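Smoky plastic case with divider: how to clean it and get the lid straight again?

Posted by Eun-ji Cha in Home Storage and Small Repairs

Hello everybody. I have a transparent gray plastic container that I use in my desk drawer for pens, clips and memory cards. I bought it secondhand in January at the Sturkside market together with two others. It has a divider inside and a lid, and now I have two problems with it.

First problem is the surface. I washed it with normal dish soap and it became clean, but when I hold it near the window I see a gray film, mostly in the corners by the divider. My cloth does not reach there well. Second problem is that the lid does not close flat anymore. One corner stays up a little. I do not want to press too hard, because the walls are thin and I already broke one in the past.

I put it on a white sheet so that the form of it can be seen better. 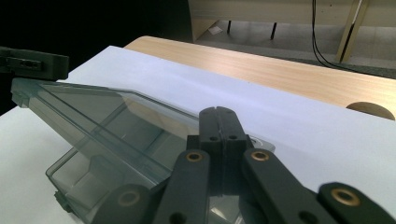

Myrtle Tran
For the film, try plain white vinegar with warm water, half and half. Let it stand in the case for 31 minutes or so long as your lunch takes, then use an old soft toothbrush along the divider. Do not use glass cleaner. I did this once on a Kustik box and it got tiny cracks everywhere. Rinse well and let it dry standing on its side.

Eun-ji Cha
Thank you, Myrtle. I will try the toothbrush. Is warm water also good for the lid, or will it bend more?

Jeon
just buy new one, they are cheap. mine was 8 dollars for a set

Drotix
I had the same trouble with the lid of a sewing box, so I write what I did, maybe it helps.

Before you bend anything, look if there is dirt in the hinge or under the edge. In my case it was a crumb of dried glue, and after I took it out with a toothpick the lid closed as before. If the edge is clean, then the lid is really warped. Fill a basin with warm water from the tap, not from the kettle, and put the lid in for eight minutes. Then lay it between two towels on a flat table and put a heavy book on it until the next morning.

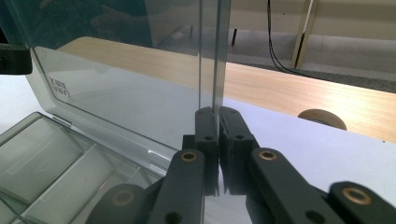
The book works well only when the weight goes on a part which is flat. My first try was bad because I put the book over everything, and one side was higher than the other. Look at both sides of your lid before you start. Where it has a big smooth surface you can press without fear, but the molded part with the rectangular recesses should stay free of weight, so let it hang over the side of the table or put the towel only under the smooth part. Also be careful with the toothbrush if there is small printed text on the plastic that you want to keep. On my sewing box the letters went away after two cleanings.

Lift it always with the fingers on the edge. Then you get no new prints in the middle.

Related in Home Storage and Small Repairs
Drawer dividers that slide around
Removing label glue from clear boxes
How to store 129 buttons by color
Yellow plastic, can it become clear again?

Contact us | Copyright 2025 | Back to top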